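Print this article
E-mail this article

The Long Road to a Folded Sweater

Teaching software to handle soft things, one unmade bed at a time

13/02/2021

Ask the people at Nirnetti what they work on and you'll get a slightly embarrassed pause, and then somebody will say "laundry." They've learned to say it quickly. The company rents the upper floor of a former seed warehouse in Driston, and for the past couple of years it has been writing the software that would let a robot arm pick up a piece of clothing, work out what it has picked up, and put it down again in better shape than before. Anyone who has folded a fitted sheet alone will understand why this is taking a while.

I went to see them on a gray, drizzly morning, expecting a room full of arms waving shirts about. There are arms, two of them, but what I mostly saw was people looking at video. Long rows of it, on wide monitors, with colored curves running along underneath like the readout on a hospital machine. A good part of the job, I was told, is deciding what a person's hand was up to at each moment of a clip, and whether the computer agrees.

Where the trouble starts

A cup is a cup from any side. You can measure it, store the shape, and look for that shape again tomorrow. The software that runs most factory robots is very happy with cups, and with car doors and cartons and anything else that stays the shape it was made. Cloth won't do you that courtesy. Drop the same sweater on the same bed fifty times and you'll have fifty different sweaters as far as a camera is concerned, some with a sleeve tucked under, some with the neck hole folded out of sight, some looking like nothing so much as a loaf of bread.

Nirnetti's first system, which everyone there still talks about with the fondness people keep for a bad first car, tried to do it by rules. Find the outline, find the corners, guess the sleeves, grab a shoulder. It managed well enough on a plain black table with a plain white T-shirt, and there are some cheerful old videos of it doing just that. Then one evening someone laid the T-shirt on a flowered tablecloth and the program confidently identified a tulip as the collar. It went on trying to pick up the tulip until it was switched off.

That tulip has a lot to answer for. It's why the perception group, as they call themselves (they share one long desk and a kettle), stopped collecting their examples on clean tables and started collecting them in bedrooms.

Going where the quilts are

The collecting is done by hand, with a gripper that a person holds and carries about. It has two fingers like the ones on the arms back in Driston, and a camera that looks out over them, so that what gets recorded is close to what a robot would see if it were standing in the same spot. You squeeze, the fingers close, you lift. The recording goes off to Mollel, the company's in-house program for sorting and labeling the clips, and by the next morning it has been chopped into tidy pieces and is waiting on somebody's monitor with the kettle on.

I was allowed to sit and page through a batch of these, and I'm afraid I stayed longer than I'd been invited to. There's something very homely about them. Patterned bedding is what the team prizes most, and the one I kept going back to had a cream garment lying across a red and pink sheet, with a flowery quilt heaped up beside it. I took it for a knit and my neighbor on the bench took it for fleece, and we never did settle the matter.
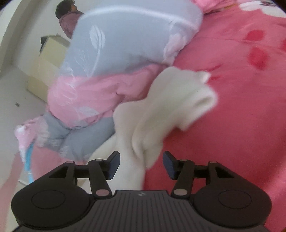
What the program makes of it

So how does a computer go about that? In two stages, more or less, and I'll ask readers who do this for a living to forgive the kitchen-table version.

The first stage colors in the picture. Every dot gets a guess: garment, bedding, gripper, person, or everything else. Printed flowers were a torment here for months. A big white petal on a sheet and a pale flap of sweater can look awfully alike when they're a few inches apart, and the program has to lean on small hints, such as whether the pale patch casts a shadow or whether the creases around it carry on straight through. Tilted views are left tilted. A robot that reaches over the side of a bed is not going to keep its camera level, and the people who wrote the first stage feel strongly that it should learn to cope.

The second stage decides where to pinch. It doesn't try to name the sleeves anymore, which surprised me. It puts a score on every spot of cloth according to how well a pinch there has turned out in similar clips, then picks a high one that the fingers can get to without taking a mouthful of quilt as well. That last part is the work of a separate planner named Fletenitz, after the village where the engineer who wrote it used to spend summers. Fletenitz is cautious to the point of comedy. It will consider 210 ways of approaching a sweater before it moves an inch, throw out nearly all of them, and then go in from a side you'd never have thought of, slow as a cat on ice.

I watched it do this with a gray cardigan. The arm drifted down, stopped, drifted sideways, stopped again, and finally took hold of the thing just under the armpit. The lift was lovely, I have to say, the whole cardigan unrolling out of its own heap. The fold that followed was terrible. One sleeve hung off the table like a dog's tongue. Everybody at the desk looked pleased anyway, as the fold belongs to a different group.

The dull part that matters

If you've read other articles about robots you'll have noticed they tend to skip over the tools, and I nearly did too, until I saw how much of the day goes into them. Mollel began as a weekend project to keep the clips from getting lost. Now it checks that the picture and the finger readings line up in time, it flags clips where the lens was covered, and it lets two people label the same pinch without seeing each other's answers. When they disagree, the clip goes into a folder called "Arguments." There were 380 clips in it on the day of my visit, and I was told that was low.

The alignment check alone was most of a winter's work. If the finger readings run even a blink behind the picture, the program learns to close on cloth that has already gone by, and you get an arm that snaps politely at thin air. They had exactly that for a stretch, and blamed the motors, and took the motors apart, and put them back together, before somebody thought to look at the clock in the recorder.

There's a new version of the second stage due in September, which is meant to remember what the cloth looked like a moment ago as well as what it looks like now. A person does this without thinking. You see a cuff vanish under a fold and you know it's still in there, so you reach under. The present program forgets the cuff the instant it's covered. Early tests are on towels, which have no cuffs, but you have to begin somewhere and they had a lot of towels.

Before I left I asked whether any of them had come to like folding laundry at home. There was a bit of laughing and one person admitted to owning a drawer of entirely unfolded socks. Then the kettle went, and somebody opened the Arguments folder, and they got going over whether a pinch two-thirds of the way up a pillowcase counted as a corner or an edge.

Print this article
E-mail this article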